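Gurnar Demonstration Recorder: Review for Teaching and Research Laboratories

Product reviewed: Gurnar, simulated teleoperation and recording package, supplied by Varico

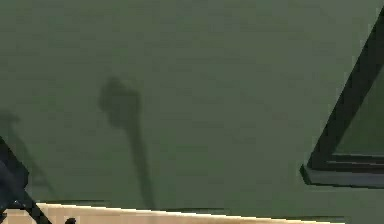
Purpose and scope

Gurnar allows an operator to steer a simulated arm by hand controller and to save each attempt as a training example for a policy. Our laboratory evaluated the package for use in an introductory course on imitation learning, where students collect their own demonstrations before training a model on them. The review covers installation, the recording process, the quality of the saved data and support.

Installation

Setup on our workstations took one afternoon. The installer handles its own dependencies, but the controller driver must be added separately, and the manual places this step in an appendix. Departments that manage their machines centrally should request the driver in advance.

Recording

Episodes are started, stopped and discarded from three buttons on the controller. The discard function is well designed: a poor attempt is removed at once and the arm returns to its starting pose. Our operators recorded 66 episodes of a reaching task for this review. Control was smooth throughout, although small wrist rotations required practice.

Rendering and camera views

The rendered work surface is a plain, matte green, and the arm casts soft-edged shadows on it. We regard the shadows as useful, as they give the operator a sense of where the arm is when little of it is in view. The surface itself carries no markings or texture. Laboratories that intend to move a policy to a physical table will want more visual variety – the optional Waven texture pack provides this, at extra cost.

Data quality

Joint positions, commands and images are saved together with matching time stamps. We found five episodes with a missing final image, all of them stopped while the disk was under heavy load. The export tool reported each one clearly. Conversion to the Zapata format worked without changes to our training code.

Support

Varico answered both of our inquiries in writing. An update promised for January is expected to correct the missing-image fault.

Rating

Recommended for teaching use, with a score of 5 out of 6. Research groups should test the export tool on their own storage before purchase.

Review completed 20 Oct 2020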